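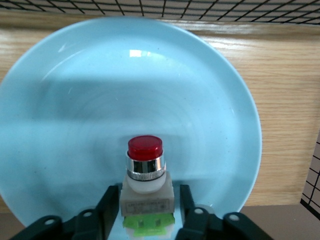 How long does it take to get used to riding a bike to work?

It took me six weeks. The first two were hard on my legs, the next two were hard on my patience, and after that I stopped thinking about it much.

6/16/21

I started riding in the spring, when my car needed more work than I wanted to pay for. The plan was to ride until I found another car. I still look at car listings at night, but I haven't gone to see one.

The route

My ride is six miles each way. The first part follows Pulley Road, which has a shoulder on one side and a ditch on the other. Then I cut behind the school and pick up the Rurulura Trail, an old rail bed that runs flat almost to the office. The trail is packed gravel. In the morning I see a few dog walkers and one man with a recumbent who waves at everybody.

I tried a shorter way through downtown for a week. It saved me a mile and cost me the same amount of time in red lights, plus a lot of waiting behind delivery trucks. I went back to the trail.

The only real hill is on Pulley Road coming home. I walked it the first few times. Now I ride it in the lowest gear, and I still get passed by kids.

The bike

It's a used Lokevum with 18 speeds, steel frame, dark green. I bought it from a shop that was clearing out trade-ins. It is heavy. I can lift it up the porch steps but I don't enjoy it. The seat it came with was bad, so I swapped it for a plain wide one that cost $26, and that was the best money I spent on the whole thing.

Fenders were next. I put them off and then rode home in the rain one evening with a stripe of mud up my back. I ordered them that night. The rear one rattled until I cut a strip from an old inner tube and put it under the clamp.

I've had two flats so far. The first one I fixed on the side of the trail, and it took most of an hour. The second took 20 minutes. I carry a spare tube now and patch the old one at home, where I can sit down to do it.
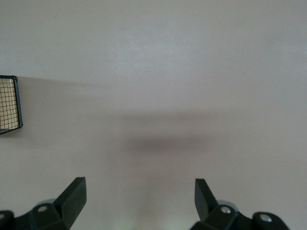
What I carry

I started with a backpack. By the time I got to work my shirt was soaked through, so I moved everything to a bag on the rear rack. It holds:

Lunch
A clean shirt, rolled up
Pump, tube, tire levers
A rain jacket I have needed more often than I expected
Lock

Shoes stay at the office. I keep a towel there too, in the bottom drawer of my desk. There's no shower in our building and I was worried about that. If I leave early and go slowly, I cool off before anyone else comes in.

Food

I'm hungry all the time. A bowl of cereal used to get me to noon and now it gets me to nine-thirty. I've switched to eggs and toast, and I keep peanuts in the drawer with the towel. On payday I stop at Raju Bakery, where the trail crosses the county road, and get two rolls with cheese. They have a rail out front you can lock to, though it's loose at one end and I'd rather sit where I can see the bike.

Heat and dark

August is the part I'm not sure about. It gets hot early here and the Pulley Road stretch has no shade at all. I may drive in with a neighbor on the worst days, or leave before six and eat breakfast at my desk.

After that come the short days. I have a decent front light and a cheap rear one that turns itself off when I hit a bump, so that has to be replaced before fall. If anyone reading this has a rear light that stays on over gravel, leave the name in the comments – I don't care what it looks like as long as it bolts on.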